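Sultero Bin Picking Cell: Two-Bin Package
Grasp learning equipment for research groups
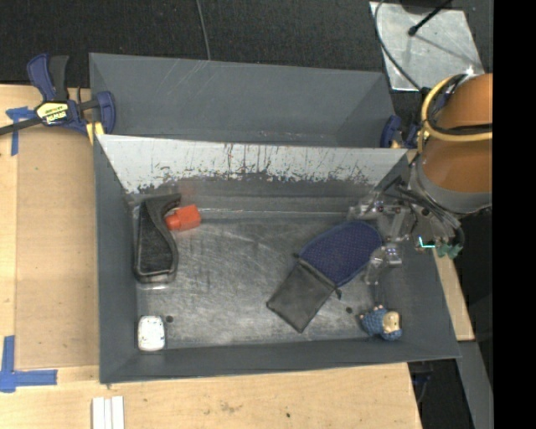 The Sultero cell collects grasp attempts and learns from them on the same bench. An arm picks an object out of one bin, drops it in the other, and goes on until the first bin is empty. Then it works in the opposite direction. Every attempt is stored with a label, and the labels are used to train the next version of the grasp model. The two gray bins sit one behind the other on a wooden tabletop and are held with bar clamps, so a bin can be swapped without tools. Blue tape marks on the table give the corner positions. We recommend a mixed object set of the kind in the front bin, where a soft two-part pouch shares the floor with other items and a small toy figure rests on its side close to the wall. Objects near walls and in corners are where most grasp models fail, and the training method was built with those cases in mind.

How the method works

The arm starts with a simple scripted policy that picks points at random inside the bin. Most of these attempts fail, and the failures are kept. After the first session the cell trains a small network on the stored attempts and uses it to score new grasp points. From then on, the arm picks the best scored point most of the time and a random point the rest of the time. The share of random points can be set by the user.

The method differs from plain self-supervised grasping in one respect. Attempts within a set distance of a bin wall are stored in a separate pool, and each training batch draws equally from the two pools. Without this step the wall attempts are outnumbered and the model learns to avoid the edges. It then clears the middle of the bin and stalls.

The wall pooling method was developed by Shabnam Awan at the Jatoi workshop and is documented in the technical note supplied with the cell.

Test results

The figures below are from our own bench test, run in January with the standard object set. The model was trained from scratch and then tested on 20 full bins. A bin counts as cleared when all objects have been moved with no help from the operator.

Bins cleared, wall pooling on: 20 of 20
Bins cleared, wall pooling off: 8 of 20
Training sessions before test: 4
Objects in standard set: 53

With pooling off, nearly all of the stalled runs ended with flat objects left in a corner. Soft objects were lifted at a similar rate in both conditions. We did not test transparent objects or liquids in bags, and we make no claim for them.

What is in the package

Two bins with sloping side walls
Bar clamps and positioning tape
Gripper brackets and finger set
Cable guide for the gripper wiring
Object set in a storage box
Vikis control software, single bench license
Technical note and setup guide

The arm is not included. Vikis has drivers for the common six-axis research arms, and a list is available on request. A customer with an unlisted arm can write a driver from the template in the setup guide. The arm must report joint position and accept a stop command while moving.

Bench requirements

The table should be flat and should not rock when the arm reverses direction. A wooden top is suitable. Clamp the bins before calibration and leave them in place until the run is finished. If a bin is moved, repeat the corner calibration. The software asks for it at startup, but it has no way of detecting a shift during a run.

Scratches on the bin floor and walls come with normal use. They do not need to be cleaned or painted. In our tests a model trained in new bins dropped slightly in worn ones and recovered after one more training session. For this reason we advise against replacing both bins at once in the middle of a study.

Data format

Each attempt is saved as one record holding the bin image before the attempt, the bin image after it, the grasp point, the finger opening and the label. Records can be exported from Vikis as plain files and read without our software. Labels can be corrected by hand, and corrected records are flagged so they can be left out of a comparison.

Spare parts

Bins, fingers and brackets are sold separately through Arkurwood, which also cuts bench tops to size. Fingers are sold in pairs. Please state the bracket version when ordering.

Contact

For technical questions about the method or the test data, write to Aqeel Bangash at the Sultero support desk. Quotes are sent by email and include shipping.

Page updated 02/05/2020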